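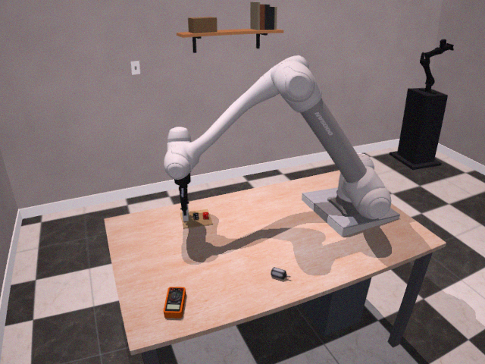 Who owns shop equipment when a training contract on a base ends early?

Posted by ramp_80, Wed 5 February

We are a small subcontractor to Gondurow, supporting a pilot training detachment. The contract was supposed to run through July of next year and now ends 11 months sooner. We have 398 line items in the shop. A few were bought by us, most came with the building.

flightline11
Ownership follows the contract, so start with the property clause and the list attached to it. Anything on the furnished property list goes back to the government. Anything you bought and billed as a direct cost is usually government property too, even if your name is on the receipt. Items you bought out of overhead are normally yours.

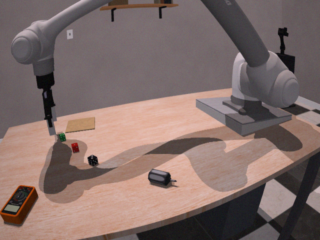
The closeout inventory has to match the original list line by line, so don't regroup things to make it shorter. The usual trouble is assemblies. A white robot arm mounted on a gray base plate with a black gripper below the wrist could be one line or three, depending on how it was received. Check the receiving report before you tag anything.

mollah_shop
Just send it all back and let them sort it out. We did that when our contract ended and it was fine.

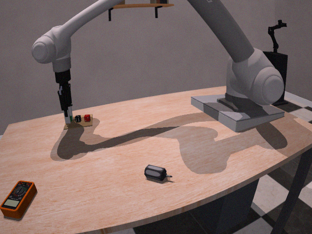 Steps before the final inventory

kasance_tech
1. Get the termination notice in writing and note the effective date.
2. Ask Gondurow for the current property list — your copy may be out of date.
3. Separate your own items and keep the invoices with them.
4. Report missing or damaged items before the walkthrough.
5. Don't ship anything until you have written disposition instructions.

I would not follow the "send it all back" advice. Title to your own tools can be hard to argue once they are off your books.

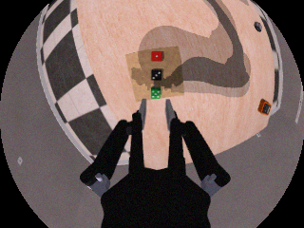 Can we bill for the time spent on the inventory?

flightline11
Closeout labor can usually go into the settlement proposal if the termination was for convenience. Keep separate timesheets for it and send the claim through the prime. If the contract simply wasn't extended, read your subcontract first.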